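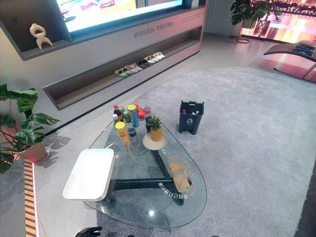

Glass coffee table with a slate-colored base, snacks and drinks at the far end.

Furniture listings should state the load rating of a glass top next to its dimensions, in the same type size. At present the figure is usually found in the assembly leaflet, which the buyer sees after payment.

I compared the online listings of Skerkow, Trosia and Noltura for this column. All of them give diameter, height and finish. Only Trosia gives glass thickness, and none gives a maximum load. The Noltura leaflet, downloaded separately, lists 60 pounds distributed and says nothing on point loads.
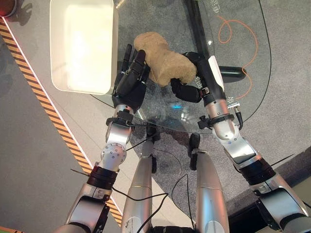 The omission matters because distributed and point loads are different quantities. A stack of books spreads its weight over an area; a knee or a heel does not. A single number without a stated contact area is of little use to a household with children.

Retailers object that product pages are already too long. The Skerkow page for one side table runs to 503 words, most of them on mood and styling. A load line needs 4 or 5 words – less than the paragraph on "evening light."

Tempered glass is a sound material and I have no quarrel with it. My objection is to selling a horizontal surface without saying what may be put on it. Shelving has carried such labels for years, including shelves priced under $200. Tables should carry them by September.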